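List home | Threads | Next in thread | Search archive

Re: [dedstead-tidy] clear drawers for the dressing table?

From: Efa Sayce
Print this message | E-mail this message

Gwenllian Eynon wrote:
> Has anyone on the list found a makeup organizer that doesn't eat the
> whole table? I have 21 lipsticks (I know, I know) and they currently
> live in a cookie tin, which means I wear the same 2 every day and forget
> the rest exist. I was looking at the clear ones with drawers but I worry
> they get grubby and everything inside looks like a junk shop. Also does
> it need a mirror? My bathroom light is terrible.
>
> Gwenllian

Gwenllian, yes! Get the clear ones, and don't be scared of the drawers. I went through this exact thing in September when I moved into the smaller bedroom and lost my big dresser, and I've been meaning to write it up for the list ever since Caradog asked about it.

I ended up with the tall kind, where there's an open compartment in the middle and drawers underneath, plus a little one next to it for the bits that never fit anywhere (hair ties, tweezers, that one earring). The thing that sold me was frosted drawer fronts. The clear part shows what you want to grab, and the frosted part hides the mess, so the junk shop effect is pretty much gone. I keep brushes and foundation up top where I can see them and all the ugly stuff goes in the bottom drawer. My cotton balls are in there in a sandwich bag and no guest has ever known.

And get the mirror! I thought I'd never use it and now I do my whole face at the table. Mine is the same style as this one, with the mirror standing up above the compartment, and if you put it near a window you can forget about the bathroom light altogether.

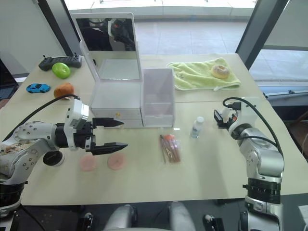 Tall organizer with the mirror on top, small drawer box beside it.

Push the two right up against each other like that, by the way. I had a gap between mine for the first week and it just filled up with bobby pins and dust. Flush together they take up less room than my old jewelry box did.

On the grubby question, it's fair. Fingerprints do show, and powder gets in the corners. I wipe the outside with a damp microfiber cloth on Friday when I do the bathroom, and the drawers come out and go in the sink with dish soap when they need it. Don't use the blue glass spray on the plastic, I clouded the side of my first one that way and it never came back. Paper towels scratch too, if you're fussy.

Lipsticks, though, 21 is a lot for an open compartment unless you stand them up. I bought a Nostska insert with slots in it, which keeps them from rolling, and I turned them all label side up so I'm not opening every single one to find the pink. Measure your drawer first!! I had to send the first insert back because it was almost a half inch too wide.

Tavion, you said you had a spare small one from when you cleared out the Yorath place. Is it still going? I could use another for nail polish.

Efa

3 replies | Share (2)
Reply to list | Previous in thread | Next in thread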